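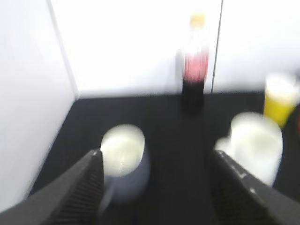 Progress report to the Bandham small grants panel
Evaluation of the Flilow tabletop kit (supplied by Beden)
Sep 24, 2022

You asked in June whether a small office kitchen could be served by an off-the-shelf gripper kit, and whether we would please stop answering with "it depends." We have now had the kit long enough to be more specific, though you may not enjoy all of it.

Work completed

The Flilow kit went together in 4 days. The manual allows one. Two of those days went to a cable that was in the box the whole time, under the foam, and the rest to the calibration routine, which asks for a level table and then has strong opinions about what level means. Beden's support desk answered every message politely and sent us the same PDF twice.

Since then we have logged 393 attempts at picking up drinkware: mugs, cups without handles, and a soda bottle. The black cloth stays on the table for the main runs. It cuts down on reflections and collects lint at a rate we had not budgeted for.

What the kit does well

Mugs with a clear side to approach from are the strong suit. The ribbed fingers grip glazed ceramic better than we expected from the catalog, and we have stopped standing next to the table with our hands out. The software is also good at giving up. If it doesn't like a grasp it backs off, opens the fingers and tries a new angle, which is more than can be said for the older Torvik unit it is supposed to replace. The Torvik would push a mug all the way to the wall before admitting there was a problem.

What it does less well

Handles. The planner treats a handle as part of the cup until the last moment, then as an obstacle. Turning every handle the same way helps a great deal, but the people who use kitchens have not agreed to do this.

Dark things on dark cloth are the other sore spot.

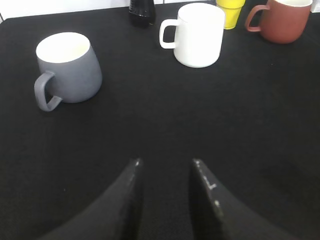 The bottle with cola in it gets found late or in two pieces, and the planner has more than once proposed picking up only the top one. Beden says the next software release improves this. We have asked what "improves" means and will pass the answer along if it arrives.

The wrist camera is fine when the arm holds still. During fast moves it smears badly, so we now make the arm pause before each grasp. The pause costs us nearly 2 seconds a pick. It has also done more for our success rate than the paid add-on did.

Money

Equipment spending is on plan. The mug line is over, for the reasons you are imagining. We would like to move a small sum from travel to ceramics and will send the form separately.

Next period

Repeat the bottle runs on a lighter cloth.
Add a session of 30 picks with the handles pointing wherever they happen to point.
Run the Torvik on the same layout, so the comparison is fair to it, which it has not earned.
Get a written price from Beden for replacement finger pads. The one we were given over the phone changed during the call.

Recommendation so far: keep the kit, skip the add-on, and hold off on a second unit until the bottle results are in.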